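Stougaard wants home backup drives to last longer on the shelf 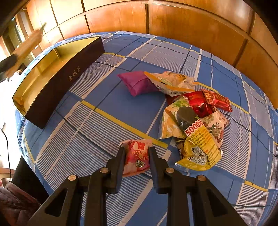
Mieke Van Dijk wrote to the company in October that her old backup drive had sat in a closet for two winters and came back with a third of her photos unreadable, and she wanted to know whether the new one would do any better. Svend Hallgrímsson keeps her letter pinned over his desk.

"We get that one a lot," he said. "People think a drive that's unplugged is a drive that's resting. With flash memory the charge in the cells leaks the whole time."

Hallgrímsson runs the storage group at Stougaard, which will start selling the Clireo this spring. It is an external solid state drive meant for backups, with a capacity of 4 terabytes. It connects over USB-C and has a small rechargeable cell inside. According to Hallgrímsson, the cell is the whole point of the product.

"Once a month the controller wakes up by itself, reads a part of the memory, and rewrites anything that looks weak," he said. "Then it goes back to sleep. The computer doesn't have to be anywhere near it."

A full pass over the drive takes 16 months at that pace. Plug it into a computer and leave it overnight, and the same pass is finished by morning. The cell is rated to run the monthly checks for 2 years before it needs charging.

I asked what happens after that.

"Then it's an ordinary drive," he said. "Your files don't vanish the next day. But you've lost the thing you paid extra for, so please charge it."

The extra is not small. The drive is expected to cost a good deal more than a plain portable SSD of the same size, and Hallgrímsson did not try to argue the point. A spinning hard drive is cheaper still and holds data well without power. He owns several.

"If somebody tells me they have a hard drive in a drawer and another copy at their sister's house, I tell them to keep doing that," he said. "Hard drives have their own troubles. They don't like being dropped, and sometimes one that's been sitting for years won't spin up. I'd still call it a good backup."

The firmware was written by Kári Zoëga, who joined us by phone halfway through. He had worked on memory cards before this and said the hard part was deciding when to leave data alone.

"Every rewrite wears the cells a little," Zoëga said. "The first version was too nervous. It rewrote blocks that would have been fine for years. We had a test unit that went through 1230 rewrites of the same block before I found the mistake in the threshold."

That was fixed last summer. The controller now compares each block with its neighbors and takes temperature into account, as flash loses charge faster in a hot place. A drive kept in an attic will do more work than one in a bedroom closet, and its cell will run down sooner.

There is a single light on the case. Green means the last check went well, yellow means the cell is low, and red means the drive found something it could not repair. Zoëga wanted a small screen and lost that argument.

"He wanted it to show the error rate," Hallgrímsson said. "I don't know what my mother would do with an error rate."

Encryption is off when the drive ships, and can be turned on with a free program for Windows and macOS. A Linux version is being worked on, Zoëga said, but he would not give a month for it. The drive can be used without the program. It shows up as plain storage on anything with a USB port, and the monthly checks run either way.

I asked both men how they back up their own files. Zoëga uses a server at home and a paid online service. Hallgrímsson has the hard drives, plus an early Clireo that he has left unplugged on a shelf at work since the project began.

"The light's green," he said. "I looked this morning."

He wrote back to Van Dijk, too. He told her that the new drive should do better, and that she ought to keep a second copy somewhere else anyway.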